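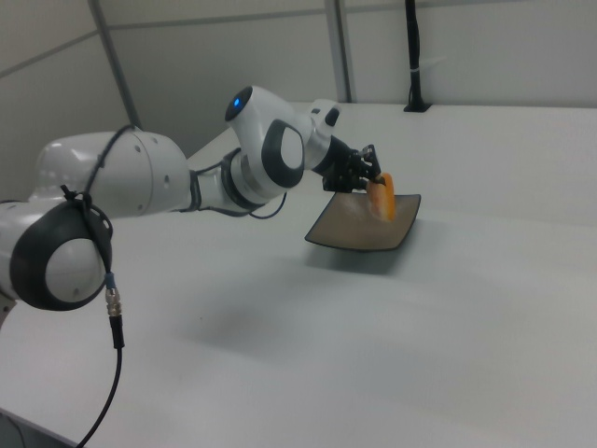
Asau workshop posts build notes for plate-loading arm

The Asau shared workshop has published the build notes for Nerow, a tabletop setup in which a robot arm with a two-finger gripper places single pieces of food on a plate. The notes went up on Wed 6 May and include the control code, the wiring list and the full log of test runs.

Members put the station together on a plain white table in the workshop's back bay. The arm was bought used. The work since then has gone into the gripper settings, the cable routing and a small program that stores a pick point, a plate point and a release height for each kind of food.

Soft items caused most of the trouble. With the gripper's stock closing force, cooked and dried fruit was marked or split, and lower settings let glossy pieces slide out during the swing to the plate. The current version closes in two steps, with a short pause between them, and stops when the motor current passes a set limit. The limit is stored per item and has to be found by hand.

The log lists 1,077 placements, of which 198 are marked as failed. A failure is any piece dropped on the way, released outside the rim or visibly crushed. Most of the failed runs date from before the two-step close was added. The log does not separate them by food type, which the authors list as a gap to fix.

Outside parts and materials cost $248, not counting the arm. The largest item was a replacement controller cable from Brornari. The first cable was too short to leave slack at the elbow and pulled loose at full reach. The notes advise routing the new one over the long link and checking it by hand through the whole range of motion before power is applied.

Release height is set 2 millimeters above the plate. Raising it made round pieces roll.

The group plans to bring the setup to the Peñalver open bench in June and run it with plates supplied by visitors. Plate position is still entered by hand, and a camera-based version has not been started. The code is free to reuse with credit to the workshop.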